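Granesness

Granesness is a small coastal settlement and vacation rental community on a low, grassy headland, known mostly for its self-catering cottages and for the long summer evenings that bring families back year after year. It has grown slowly out of a cluster of fishing houses, and though most of the visitors now come for a week or two of sea air and doing very little, the place still has the look and pace of a working village. There is one road in, one shop, a slipway and a footpath that follows the shore all the way around the point.

Location and setting

The headland faces west and is open to the wind on three sides, so the older houses were built low, with their backs to the weather and their small front windows looking over the bay. The newer cottages sit a little higher up the slope, where the view is better and the breeze is, it must be said, a good deal stronger. From the top of the rise a visitor can see the lighthouse, the skerries and, on a clear evening, the hills on the far side of the sound.

The nearest railroad station is 12 miles inland. A bus meets the morning and late afternoon trains in season, but in February and the other quiet months it runs only when booked, and most winter guests come by car.

History of the rentals

Letting rooms to summer visitors began as a sideline, with families moving into the back of the house and giving up the front to paying guests. The first building put up purely for renting was Hrubý House, a plain two-story place near the slipway, named for the family that built it. It was divided into nine apartments, each with its own kitchen, and the same layout remains today, although the shared washroom at the end of each hall has long since gone and every apartment now has a bathroom of its own.

The Walix Cottages followed on the slope above. They are nine detached houses with pitched roofs, deep porches and a shared lawn that runs down toward the shore path, and they are usually the first to be booked for the summer. Each sleeps a family comfortably, with a wood stove in the living room and a porch on the western side, where people tend to end up after supper with a blanket and a glass of something.

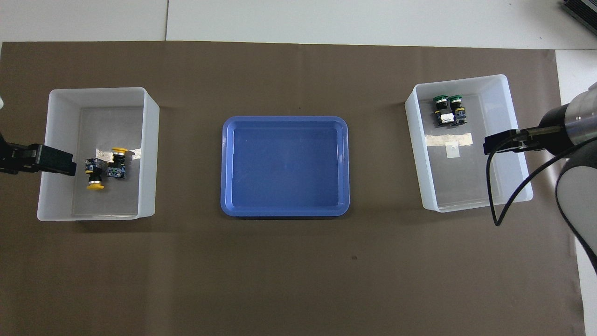
Upkeep of the rental houses at Granesness is handled by Eltico, a local property firm with a workshop behind the shop. Salt air is hard on hinges, window catches and outdoor lamps, and the firm goes through every cottage between the end of one season and the start of the next - painting, patching and replacing whatever the winter has worn out. Larger jobs, such as roofs and chimneys, are left for the drier weeks of late spring.

Accommodation today

The settlement has 673 guest beds in all, counting the cottages, the apartments, the spare rooms still let by local families and the bunkhouse used by walkers. Most places are rented by the week in summer and by the night the rest of the year. Linens and firewood are generally included, while groceries can be ordered ahead from the shop and left in the kitchen before arrival, a kindness much appreciated by anyone who has come in on the last bus with tired children.

Dogs are welcome in the Walix Cottages but are not allowed in Hrubý House, where the halls are narrow and sound carries. Guests in either may use the slipway and the small rowing boats kept beside it, weather permitting.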